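Filtmont Opens a Folding Room for Clothes Ready for a Second Home

19 January 2020

FILTMONT – The Fidilitz clothing exchange has a new place to sort, fold and stack, and we could not be happier to share it. The Folding Room opens its doors this week at 905 Sachdeva Street, with 700 square feet given over entirely to getting donated clothes ready for the people who will wear them next.

Folding has always been the slow part of our work. Last year 3,196 garments passed through the exchange, and every one of them was folded on a borrowed counter by the front door. Now there is space to spread a striped top out flat on a woven mat, smooth it down and add it to a pile that can grow as tall as it likes – spots, polka dots, teal, pink, purple and all!

"I love a tall stack of mixed colors," said Birutė Krūmiņa, who runs the exchange. "People walk by, spot something purple halfway down and want to know what it is."

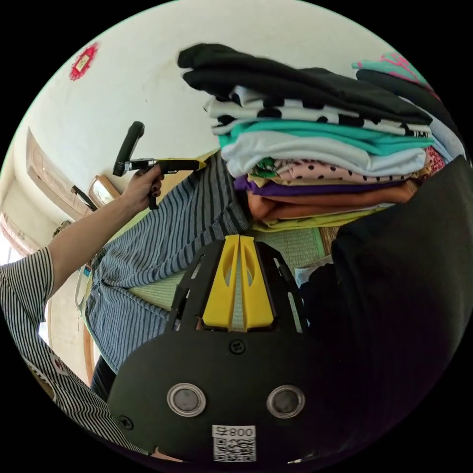
Open folding hours

The room will be open to the public four afternoons a week through the end of April. Anyone can drop in, bring clean clothes to donate or learn the flat fold that our regulars use for tops and pants. Iddrisu Boateng leads a short session at the start of each afternoon, and children are welcome with an adult.

Clothes should be washed and dry. Please leave hangers at home.

About Fidilitz

Fidilitz is a neighborhood clothing exchange in Filtmont. Clothes are free to take during regular opening hours.

Press contact: Orysia Zinchenko, Fidilitz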